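Week 7 handout: Why so many fish are two-toned
Intro to Animal Color, Tuesday section

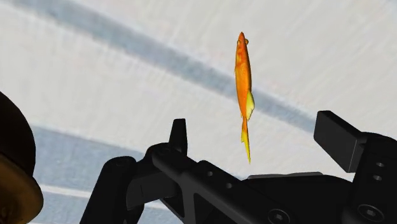 Why would a fish be dark on top and pale underneath?

Because light in water mostly comes from above. A dark back blends with the deep water when a bird looks down, and a pale belly blends with the bright surface when something hungry looks up. The name for it is countershading, and you'll need that word for the short paper.

OK, so that's the part most of you had already from the reading. What I wanted to get to last week, before we ran out of time (my fault, I talked too long about moths), is the second half of the idea. A plain round body lit from above has a bright top and a shadowed bottom, and our eyes read that shading as a solid object. Paint the top darker and the belly lighter and you cancel some of it out. The animal looks flatter. Seren Bowen asked whether that's a separate explanation from the one about looking up and looking down, and yes, treat them as separate on paper, even though a single fish could get both benefits at once.

Now the bright ones. Reds and oranges confuse everybody the first time! Water soaks up red light fast, so a fish that looks loud in a bucket can look gray or nearly black at depth. By 10 meters down a lot of the red is already gone, depending on how clear the water is. Please don't write "red fish want to be seen" without saying how deep the fish lives. Near the surface it might be true. On a shallow reef, color can be a signal to mates or rivals, or a warning.

Where does the color come from? Two sources for our purposes:

Pigment. Yellow, orange and red usually come from carotenoids, and fish can't make those from scratch, they get them from food. This is why diet can change how an aquarium fish looks.

Structure. Silver and a lot of blues come from tiny stacked crystals that bounce light around. Tilt the fish and the color shifts.

Some fish can also change shade by moving pigment around inside their skin cells – flatfish are the classic case, and I'll show the checkerboard pictures on Thursday.

For the short paper: pick one species, say where it lives and how deep, then argue for one job its color does. Two pages. Meriem Sqalli has the sign-up sheet, and if your fish is taken, pick another. Nerys Jenkins and Ifor Harries are both down for mackerel, so one of you please email me.

Reading: course pack, starting on page 141. Skip the box on squid.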